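Matériaux de revêtement – TD/cours 4 – colles et enduits de ragréage
Notes de séance, à compléter avec le poly

Rappel séance 3 : primaire = accrochage + blocage de porosité. Jamais l'un sans l'autre sur chape ciment. On n'y revient pas, voir fiche de Nélida Pereyra.

1. Familles de colles

Acryliques en dispersion. Prise par départ d'eau, donc support absorbant obligatoire ou temps de gommage long. PVC souple, textile, lino. Pas de remontées d'humidité.
Époxy bi-composant. Prise chimique, pas de retrait ou presque. Supports fermés, locaux à forte charge. Attention à la DPU (durée pratique d'utilisation) : 30 minutes pour le mélange vu en labo, et ça chute vite si on laisse tout dans le seau. Étaler tout de suite.
Néoprène contact. Double encollage. Plinthes, nez de marche, relevés. Solvant = ventilation, pas de flamme.
MS polymère : on verra en février avec Firouzeh Talebi.

2. Ragréage

Ciment autolissant, classes P3 / P4 / P4S. Retenir que la classe suit l'usage du local et pas l'épaisseur (erreur vue dans la moitié des copies l'an dernier).
Gâchage : eau d'abord, poudre ensuite, malaxeur lent. Si on rajoute de l'eau pour que « ça coule mieux » -> ressuage, surface farineuse, décollement à six mois.
Débullage au rouleau à picots, dans la foulée.

3. Étude de cas : entrepôt Stotgate

Surface à traiter : 1 710 m². Chape ancienne, traces de colle bitumineuse par endroits. Chef de chantier Nusrat Bajwa, fournisseur Biduton pour l'enduit, Olel pour la colle.
Quantité commandée : 2 724 kg d'enduit, alors que le calcul donne plus. Cherchez l'erreur avant la prochaine séance (indice : consomation donnée par mm d'épaisseur, et on n'est pas à 1 mm).
Ponçage diamant, aspiration, primaire sans dilution sur zones bitume. Le reste dilué selon la fiche technique.
Discussion en groupe : fallait-il tout déposer ? Pour Dayana Villca, oui, coût assumé. Milagros Vergara préfère un primaire barrière + enduit fibré. Les deux se défendent, mais justifier.

4. Essais d'adhérence

Traction perpendiculaire : pastille collée, carottage autour, montée en charge régulière. On note la valeur ET le faciès de rupture.

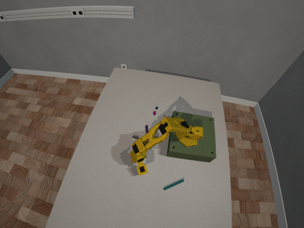

Faciès adhésif = rupture à l'interface, en général primaire oublié ou support sale. Faciès cohésif dans l'enduit = trop d'eau au gâchage. Cohésif dans le support = la colle a fait son travail, c'est la chape qui lâche.
Une valeur sans faciès ne vaut rien dans un rapport. Je retire les points.
Presse Endale du labo : limite à presque 2 000 N, ne pas forcer au delà. Remise à zéro avant chaque pastille, pas juste en début de série.

À faire : exo 2 et 3 du poly, tableau des colles à connaitre par coeur, calcul Stotgate au propre avec les unités. Rendu papier, une feuille par binôme, avant 9 h dans le casier.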